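Speaker notes: Sorting Out a Lifetime of Stuff
Stolham library evening talk, 8/8/26

Opening

Good evening, and thank you so much for coming out. Give people a minute to find their seats and put their coats down. Mention that the tea at the back is for everyone and that it's fine to get up for it while I'm talking (I'll only be jealous).

Start with the hallway closet. When my mother moved out of the house on Pandholm Road, I offered to do the closet by the front door, thinking it would take me up to lunch. I was still in it at suppertime, sitting on the floor with a shoebox of Christmas cards from people I had never met, and I hadn't thrown out a single thing. Pause here, because there's usually a groan of recognition and I like to enjoy it.

Say who I am, but keep it short. I've been helping families clear houses for 15 years now, first as a favor and then as a job, and before that I taught fourth grade, which was better training than you'd think. I'm not a tidy person. My own kitchen drawer doesn't close. What I've picked up is a way of getting through a house without falling out with your sister, and I'd like to pass along as much of that as we can fit in before they need the room back.

Start with the dull rooms

Everybody wants to begin with the photographs. Please don't! Photographs are the last thing you should touch, and I'll come back to them at the end. Begin in the laundry room, or under the bathroom sink, or in the linen cupboard, somewhere that no one in the family has strong feelings about. You want to get your deciding muscles warmed up on old shampoo before you ask them to deal with your grandfather's letters.

Tell the towels story. One family I worked with had two sisters who hadn't agreed on anything since high school, and we put them in the linen closet together for a morning with a stack of boxes and a thermos. By the time they came out they had agreed on every towel in the house. They did argue about the beach towels, I should say, but they were laughing while they did it.

If there's time, ask for a show of hands: who has a cupboard at home they haven't opened since February? Let them look around at each other.

Keep the sessions short. Two hours is plenty for most people, and for anyone who lived in the house it can be more than plenty. I've seen strong, sensible adults get to the end of an afternoon and start keeping everything, down to the rubber bands, simply from being tired. When you hear yourself say "we'll decide later" for every object you pick up, put the kettle on and go home.

The garage and the workbench

Slow down for this section. It's the one people write to me about afterward.

A garage is hard in its own way. So much of what's out there is unfinished: the chair that was going to be mended, the tin of screws saved from something, the offcuts leaning against the wall that were going to be a birdhouse. You aren't really sorting objects at that point, you're sorting somebody's plans, and it can catch you off guard on a perfectly cheerful morning.

My advice is to put everything of one kind together before you decide on any of it. All the wood in one place, all the metal in another, all the paint by the door so it can go to the hazardous waste day. Trays and shallow bins are better than deep boxes, because things that go into a deep box tend to stay there for another generation. Put a bin up on a table if you possibly can and spare your back. Then let each person choose one piece to keep just for the feel of it. It doesn't have to be useful. I know a man who keeps a plain block of wood on his desk at work, left over from his father's shelves, and he picks it up whenever he's on the phone. 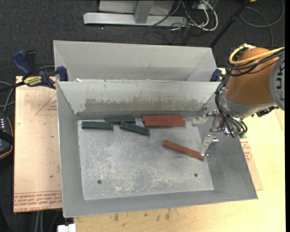
Who gets what

Take a sip of water. This part can get a bit tender, so look up from the page.

The trouble is hardly ever the valuable things. Families will pass a good watch along with perfect manners and then stop speaking over a mixing bowl. So ask about the mixing bowls early. I like to have everyone write down four things they'd truly love to have, each on their own and without talking it over, and then read the lists out loud together. Most of the time there's far less overlap than everyone was dreading. Where two people do want the same thing, ask them both to tell the story of it. I've watched people give something up gladly once they'd heard what it meant to the other person.

Money deserves a word too. If you think something may be worth a fair amount, have it looked at before it gets promised to anyone. And if the answer comes back that it isn't worth much, which it very often does with big brown furniture, try not to let that spoil it for you. My mother's Bautista sideboard (the name is painted inside the drawer, and I've never found out whether that was the maker or the first owner) wouldn't fetch enough to pay for the van. It lives in my front room and I wouldn't part with it.

Finally, the photographs

Now you can have them. Set aside a different day, invite whoever is oldest, and bring soft pencils for writing names on the backs. Don't try to sort by date. Sort by person, or by house, and let the conversation wander wherever it likes. In our family we had a picture labeled only "Bremasari," and it was my aunt who knew it was the name of a boat, and then of course we had to hear about the boat.

You're allowed to let go of the blurry ones. You're allowed to let go of 9 nearly identical pictures of the same lake and keep the one with the dog in it.

Questions

Repeat each question for the back row. Someone will ask about storage units; say kindly that they're fine for a few months if you put an end date on the calendar. Someone will ask about the piano. Admit that I don't have a good answer for the piano.

Handouts are on the chair by the door. Remember to take the thermos home this time.

Related talks
Letters, Diaries and What to Do With Them
Moving to a Smaller Place
Mending Before You Toss
Recording Family Stories at the Kitchen Table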